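**Bagging task: keep the fumbled ones or bin them?**

**kikuchi_k**
We're at 469 episodes on the two-arm bagging task and I'd like to settle an argument before we record any more. When an arm drops the thing, picks it up again and finishes, does that count as a good example or a bad one?

Malathi says keep. I say bin. We have been saying this to each other since the start of August and the people at the next desk have asked us to take it elsewhere, so hello.

**old_yagi_hand**
Keep. A model that has only ever seen perfect grabs has no idea what to do after a bad one, and it'll have plenty of those. We trained on spotless demos at Callard once and got an arm that missed the object, closed on air, then carried the air very carefully to the drop-off point.

**kikuchi_k**
> carried the air very carefully

Fine, but there's fumbling and there's fumbling. Some of these go on for a minute and a half. The operator is plainly thinking about lunch.

**m_shenoy**
The operator was you.

**tudville_fumiko**
Trim them? Keep the slip and the recovery, cut the bit where both arms hang there contemplating. If you leave the long pauses in, the model learns to pause. Ours got so good at it we thought the software had crashed.

**romana_p**
I'd disagree with trimming, mildly. Cut in the middle and you get a jump in the joint positions, and then somebody has to smooth it, and that somebody is usually me. Label it and drop the whole episode from the first round of training. Put it back later and see if it helps. Storage is cheap.

**tudville_fumiko**
Storage is cheap until you're the one asking for more of it. But yes, I meant trim at the ends, or where the arms are truly still. I wouldn't hack a piece out of a moving bit.

**old_yagi_hand**
What's the bag? That matters more than people think. Paper keeps its shape. Thin plastic does whatever it fancies and never the same thing twice.

**m_shenoy**
Thin plastic, see-through, pink. I argued for it. Kenta wanted a nice stiff tote, for a quiet life.

**kikuchi_k**
I wanted a tote because I'd like to finish before I retire. Anyway, so we're all moaning about the same thing, here's the booth:

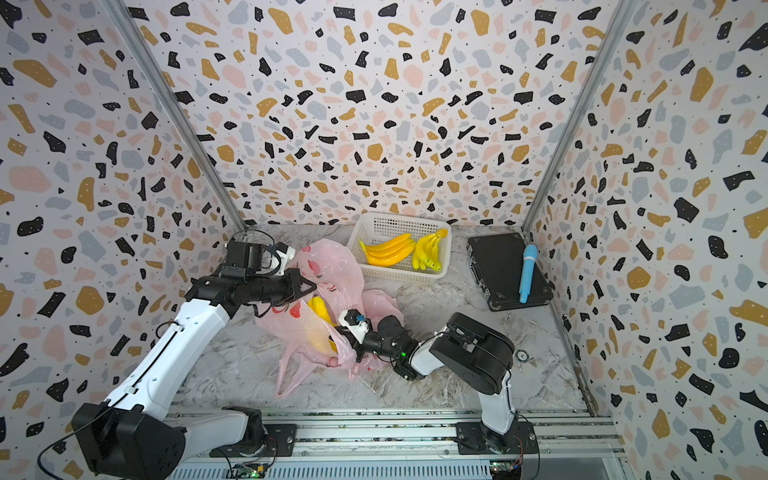 *Last edited by kikuchi_k, Fri 29 August*

**old_yagi_hand**
Well, there's your trouble. Both grippers go in at the bag and it's a heap in the middle of the floor. I'd want far more than 469 for that. Say 700 before you judge anything, and start the bag from different heaps.

Also, who chose the wallpaper?

**m_shenoy**
I did, and I'm very fond of it. The plan is to change it every 152 episodes so the model can't get attached. I'm already attached, so that'll be a sad day.

**romana_p**
Busy walls are good. I'd worry more about yellow. You've got something yellow in the bag and yellow bananas in the basket behind it. If every episode is yellow, you're teaching it "go to yellow". Does the blue microphone ever get a turn?

**kikuchi_k**
It's on the list. It has been on the list for a while.

**tudville_fumiko**
Move it up the list. And swap the case and the basket over now and then, or it'll learn where the furniture is and nothing else.

**kikuchi_k**
All right. Proposal: three labels – clean, recovered, hopeless. Clean and recovered stay in, hopeless goes in a folder nobody trains on. Dead time trimmed at the ends only. Next batch gets the microphone.

**romana_p**
Who decides what's hopeless? If it's the person who drove the arms, you'll end up with none.

**m_shenoy**
I'll label his and he can label mine. Take 10 of each first and see if we agree on any of them.

**kikuchi_k**
We won't, but I'll post the results.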